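Hakside workroom, bench and surfaces check
May 2019. Checked by: Ailbhe Buckley. Copy to M. Tanabe

Floor clear, walkways OK. One mat curling by the door, tape it.
Extinguisher - tag in date. Bracket a bit loose, hand tight for now.
Outlets OK. Cord on the Derkard lamp frayed near plug. Pulled from use, do not put back.
First aid box, low on small bandages. Ask Mitsuko Takeda to reorder, 40 pack is fine.
Wood surfaces: no splinters felt. Couple of dark spots in the grain, smooth to touch, leave alone. Wipe down at end of shift, blue towel only, no solvent.

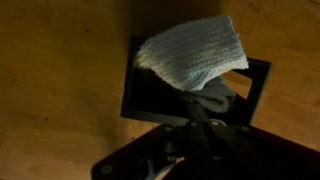

Towels to be swaped out weekly, last sheet says same thing in January. Oily ones go in the lidded can, NOT the regular trash.
Shelf load label missing on bay 3, should read 200 lb. Peadar has the labels.
Back door sticks. Opens with a shove, still a fail. Work order 472 is in.

Recheck lamp and door befor sign off. Rest pass.
AB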